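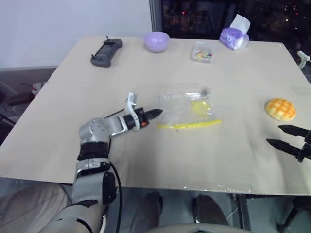 It was getting on for nine at night when I finally made it up to the Rollent workshop, and Nuria Admasu was still in there with her sleeves pushed up, checking fingertips. She runs the two-armed bench robot there (they call it Flumoro, after a misprint on a delivery label, and it stuck), and she'd promised to show me what it takes to keep the thing in good nick.

Quite a lot, as it happens! The job Flumoro has been set for the past couple of months is bagging bakery goods. One gripper holds the zip-top bag, the other brings the bun over, and then there's the fiddly business of getting the zipper closed. Clear plastic is a pain for the cameras, so Nuria buys bags with a coloured strip along the opening, which gives the software an edge to look for. She tried plain ones in December and gave up after an afternoon.

The trouble lately has been the left gripper. It had started closing a touch off centre, only 2 millimetres, but that's plenty when you're trying to pick up something as thin as a sandwich bag. It would pinch the top layer, or miss altogether and skate along the table. Margit Lie, who looks after the mechanical side, took the fingers off, cleaned out the slides and found a mounting screw that had backed itself out. New screw, a dab of thread locker, fingers back on, and then the slow part, which is teaching the arm where its own fingertips are again.

For that they use a printed card with 41 dots on it. The arm touches each one in turn, Margit writes down anything that looks off, and the numbers go into the controller. I sat through a full round. It's oddly relaxing, like watching someone else do the ironing. The whole routine takes around 26 minutes if you don't bump the table, and I'm sorry to say I bumped the table.

The fingers get a wipe with alcohol before every shift as well, and so does the board. Sugar off the buns is the main culprit, Nuria reckons. It gets into the grip pattern and then the plastic sticks to it, so the bag comes along for the ride when the arm lets go. She's ordered spare fingertips from Prilodberg in a softer rubber, but they're on back order and she's not holding her breath.

Cables are next on the list. The one on the left arm is due to be swapped for a longer one so there's more slack when the elbow folds right in. Haiyan Feng is doing that job next week, and Flumoro will be off for a morning while he does.

After that they want 5 clean evenings in a row before the cell goes over to Seyoum, the bakery that's paying for the trial. I asked if I could come back for one of them. Nuria said sure, as long as I stand by the door.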